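From the Bench: The House Rules, Revised

Every August we reread our own rules, and every August a few of them turn out to have been written by someone who was having a bad afternoon. This year it was rule 14, "No more incidents with the jug." There is no jug. There has been no jug since we moved out of the Zalside building, and the two people who remember what the incident was give different accounts of it.

So Kristine Dumlao and I sat down with the whole list, a red pen and a bag of pretzels, and went through it line by line. We started with 27 rules and finished with 8. Lovely Magbanua asked whether this meant we were now less safe. My answer was that she should try reciting any of the 27. She got as far as closed shoes.

The new list is taped inside the door of the Tatar room, and it's on the shared drive under "rules," in the folder that isn't called "rules old." For those of you who won't be visiting either, the short version follows.

1. One person has the stop button, and that person has no other job. You may not hold the stop button and also a phone, a sandwich or an opinion about the gripper settings. If you have to step away, hand the button over and say so out loud. Nodding doesn't count.

2. Liquids go on the table after everything else has been checked. Arms homed, cables hung clear, cloth within reach. Then the juice.

3. Fill the dispenser only as far as the session needs. We used to top it up to the brim in the morning, on the theory that this saved time. Maricel Espiritu has mopped the floor under that theory twice.

4. Practice a new task dry before you practice it with anything in the glass. We ask for clean dry passes from start to finish, and "it nearly had it" goes in the notes as a miss. Several of you have asked whether a very good near miss could count as half. It could not.

5. Write the force limit on the session sheet before the run. Writing it down afterward is known as fiction. Glass gets its own limit, lower than the one for plastic cups, and the two hands get separate lines on the sheet. They are different hands. A number that suits one tells you nothing much about the other, and copying it across to save four seconds is how we came to own so many odd tumblers.

6. If glass breaks, the session is over. You don't sweep around the base and carry on. Power down, clean up, check the finger joints for chips, and go have lunch, even if it's 10 a.m.

7. Anyone standing on the far side of the table is in the session, whether they meant to be or not. They get told what the arms are about to do, and they get told how to leave.

8. Nobody drinks the juice. I fought to keep this one off the list on the grounds that adults shouldn't need it. I lost, and I've since been shown why I lost.

A few of you wrote in about what we dropped. The long section on labeling went because Princess Dimaculangan has labeled everything that holds still, and the problem may be considered solved. The rule requiring two signatures to swap a hand is gone too. It was meant to make people slow down, and what it did was produce a stack of forms signed in advance. Swapping a hand now needs one signature and a calibration run, with the run saved where other people can find it.

Consolacion Macapagal would like it noted that she objects to losing the rule about background music. Her objection is noted. The rule was one sentence long and had 700 words of exceptions, most of them hers.

I'll add one piece of advice that didn't make the list, mostly because we couldn't agree on the wording. Pouring looks like the dangerous part, so everyone leans in for the pouring and then wanders off mentally once the glass is full. Carrying a full glass away from a tap is harder than putting an empty one under it, and the person on the button should be paying at least as much attention on the way out. Consolacion's version of this was "Don't clap early." On reflection hers may be better.

Comments on the new list can go to Kristine until the end of the month. She is especially interested in hearing from the Policarpio crew, who run the same kind of counter tasks with twice as many people in the room and must have a rule 7 of their own by now. Please keep it shorter than last year's comments, and please stop sending them as photographs of a whiteboard.
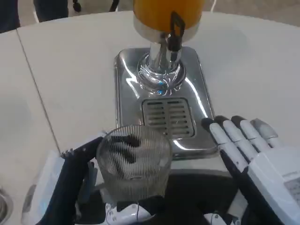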